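From: Drasska list member
To: Brultville Swap and Mend list
Subject: Re: [swap-mend] Shipping jars and bottles without breakage

On Thursday, a list member in Ladine wrote:

> I have sent out 11 boxes of canning jars since the list started doing
> swaps by mail, and 3 of them arrived with something broken. I wrap each
> jar in newspaper and fill the gaps with more newspaper. The boxes are
> the ones I get from the grocery store. Is it the paper, the box, or the
> carrier? I don't want to spend more on packing than the jars are worth.
>
> Also, does anyone still have the old packing sheet? The link in the
> archive is dead.

I would look at the box first. Grocery boxes have usually been stacked, cut open and dragged across a floor before you get them, and the corners are soft. Press on a corner with your thumb. If it gives and stays dented, use that box for storage and find another one for mailing. Liquor store boxes are stiffer and the dividers are useful, but most carriers want the printing covered or the box turned inside out, so ask at your counter before you tape it up.

Newspaper is fine for wrapping. It is poor for filling gaps, as it packs down on a long trip and the jars start to move. I had a box go from here to Akpalu and back (wrong apartment number, my fault) and when I opened it the paper had sunk by nearly two inches. Nothing broke, but the top row was sliding around. Crumpled kraft paper holds its shape better. So do old towels, if the person at the other end wants towels.

What I do for quart jars:

Lids off, wrapped separately. A lid screwed down on an empty jar seems to make the rim more likely to chip when it gets hit. I can't prove that.

Two sheets around each jar, with the ends pushed down inside the mouth.

Cardboard between every jar and its neighbor. Cereal boxes cut into strips work.

Two inches of padding on the bottom, two inches on top, and the same at the sides. If the jars touch the wall of the box, the box is too small.

Close the flaps and shake it. If you hear or feel anything move, open it and add more.
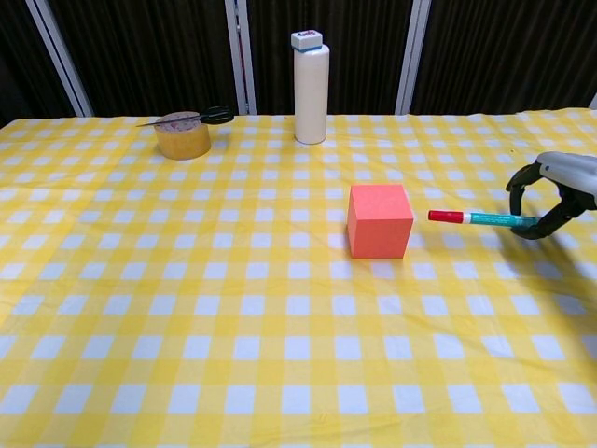 The other question that comes up with this every year is tape. Masking tape and painter's tape won't hold a heavy box, and the stretchy brown paper kind only works if it is the type you wet. Plain clear packing tape, the sort on the table with the scissors lying across the roll, is all I use now. Run it along the center seam and then once across each end so that it makes an H, top and bottom. Leave a few inches over each edge so it grips the side. Don't tape over the label if it is the shiny printed kind, as some scanners have trouble reading it through the glare.

On cost, I went back through my notebook. My last full carton weighed 11 pounds with packing and the paper filler was the smallest expense by far. Double boxing costs more in postage than in cardboard, so I save it for things that can't be replaced, like the old blue jars and anything with a glass lid. For ordinary quarts I would rather risk one jar than pay for the bigger size.

As for the carrier, I doubt it matters much. I have used two of them and the breakage was about the same. Writing "fragile" on the side has made no difference that I could tell - I still do it out of habit.

One thing I would ask of people receiving boxes: please open them within a day or two and write to the sender either way. The swap log is up to entry 2377, and 59 of those are still marked as sent with no reply. Some of them are probably fine and the person forgot. It makes it hard to tell which packing methods are working.

I do have the old packing sheet, but only on paper. It is two pages and the second one is mostly postage rates that are long out of date. I can type up the first page and send it to the list in October when the tomatoes are done. If somebody has a scanner and wants it sooner, write to me off list and I will mail you a copy.

I also have a dozen wide-mouth pints with no lids, free to anyone who can pick them up in Drasska. I would prefer not to ship those.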